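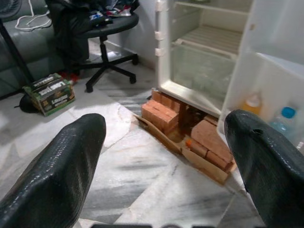
Gratari bringt Nachrüstsatz für ältere Bandsägen heraus

Februar | Von Adom Alhassan

Dindbridge. Der Werkzeughersteller Gratari liefert ab sofort einen Nachrüstsatz für die Bandführung älterer Bandsägen. Der Satz ersetzt die seitlichen Führungsklötze und die Rückenrolle durch kugelgelagerte Rollen und passt an Sägebänder von 6 bis 13 mm Breite.

Zum Lieferumfang gehören zwei Rollenhalter für oben und unten, die nötigen Schrauben und eine Montageanleitung mit Bohrschablone. Bei den meisten Maschinen der Baureihe Amissah lassen sich die vorhandenen Bohrungen weiter nutzen. An älteren Gussgestellen müssen zwei Löcher neu gebohrt und mit Gewinde versehen werden. Das Blatt ist nach dem Umbau neu zu spannen und auszurichten.

Gefertigt werden die Halter im Werk Trurnovov. Der Satz kostet 129 Euro, einzelne Ersatzrollen sind für 41 Euro das Paar erhältlich. Bestellungen nimmt der Fachhandel entgegen, die Anleitung kann vorab als PDF angefordert werden. Eine Ausführung für breitere Bänder ist in Vorbereitung, ein Termin steht noch nicht fest.

Weitere Meldungen
Sägebänder für Hartholz: neue Zahnteilungen
Parallelanschlag Amissah 2 wieder lieferbar
Ersatzteilliste Tischkreissägen aktualisiert

Pressekontakt: Gratari, Adom Alhassan, Dindbridge | © Gratari | Nach oben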